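Count the bad endings too

Most papers on robot manipulation still report one number, the success rate. The policy was run so many times, it worked so many times, and the percentage goes in the table in bold. I have written tables like that myself. I now think the number hides more than it shows, and that we should stop accepting it on its own.

Take the Lotania task set, which our lab has used since August. It has 7 tasks, and the training data comes to 4000 demonstrations. One of the tasks uses stemware and a metal holder, with the glasses hung upside down by the foot. It looks like a small kitchen chore and it is a hard test. Clear glass is difficult for cameras, stems are thin, and a glass has to be gripped firmly enough to hold but no more than that.
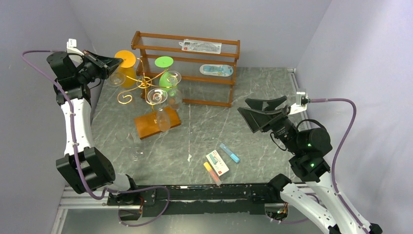 Glass holder task on the two-arm table, left gripper at the stem of the yellow-orange goblet.

We ran 646 evaluation trials across the full set. Under the usual rule, a trial passes if the objects end up in the right places before time runs out. A run where the arm slides in cleanly and lets go counts the same as a run where it knocks the holder sideways, drops a glass on its side, picks it up again and finishes with a second to spare. Anyone who would let the first robot near their cupboards would keep the second one out of the house.

The Zokport scoring sheet does this better. It asks for 2 extra entries per trial: whether anything was disturbed that should have stayed put, and what state the table was in at the end if the trial failed. A policy that fails by stopping short is a different thing from one that fails by sweeping a goblet to the floor.

The common objection is cost. Someone has to watch the videos and fill in the sheet, and that is dull work. I agree that it is dull. But we already spend weeks collecting demonstrations, and watching the results takes a small part of that time.

Others say that graders will disagree. They will – and the disagreements can be published along with the scores. I would sooner read a messy table than a clean percentage with the broken glass left out.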